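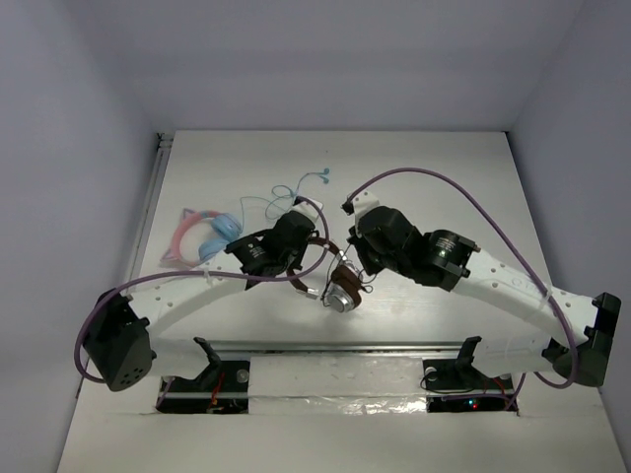 How do I stop the ear pads on my headphones from flaking?

Keep them clean and out of the sun, and swap them once the surface starts to peel. The coating can't be repaired after it has begun coming off.

More detail, as posted

Mine are over-ear ones I've had for a few years. The black coating is coming away in little bits and I find it on my collar and in my ears after work. I wear them 7 hours a day on the phone at home. I've tried baby oil and a leather conditioner and both made it worse. Is there something I can paint on, or do I need new pads? The sound is still fine so I don't want to replace the whole thing. They're an old Skuvetti pair and the shop I bought them from has closed.

Kiprono Odera
New pads. What you have is a thin plastic coating over fabric, and once sweat and skin oil have got under it the rest will follow. Leather conditioner is for leather. Oil softens the coating and lifts it faster, which matches what you saw.

To get the old ones off, look at how they're held. Most have a lip of material tucked into a groove behind the ear cup. Pull the edge back with your fingers and work your way round. A few are on a plastic ring that clips in, and those need a gentle pry with something flat, like an old bank card. Don't use a screwdriver, you'll mark the cup.

Measure the outside of the cup plate with a ruler, height and width, not the old pad. Old pads have stretched. If yours is oval, write down both numbers before you order. I bought Fonseca pads for mine and they were a snug fit. Putting them on took me 11 minutes for the first side and less for the second. Start the lip at the bottom of the groove, hold it there with your thumb and stretch the rest over.

After that, wipe them with a barely damp cloth at the end of the day and let them dry before you put them in a case. No alcohol wipes. If you can stand the look of them, velour pads don't flake at all, but they let in more noise and they're warmer in summer. The sound changes a bit as well, usually less bass.

Marlene in Ballarat
I had the same trouble and got those stretchy fabric covers that go over the top. They keep the flakes in. They went a grey colour after a month or so but you can wash them. I paid less than I would have for pads. My husband says they look like shower caps.

tramstop70
Don't leave them on the dashboard. Mine went in one January.

Also worth ringing the maker before you buy anything. Zorusbridge sent me a pair of pads for the cost of postage, even though the headphones were out of warranty. Have the model number handy, on mine it was printed inside the headband and on some it's under the left pad.

Kiprono Odera
Adding to mine, the covers Marlene mentions are fine if you're only after a stopgap. Peel off whatever is loose first and vacuum the foam, otherwise the bits collect inside the cover and work into the speaker cloth.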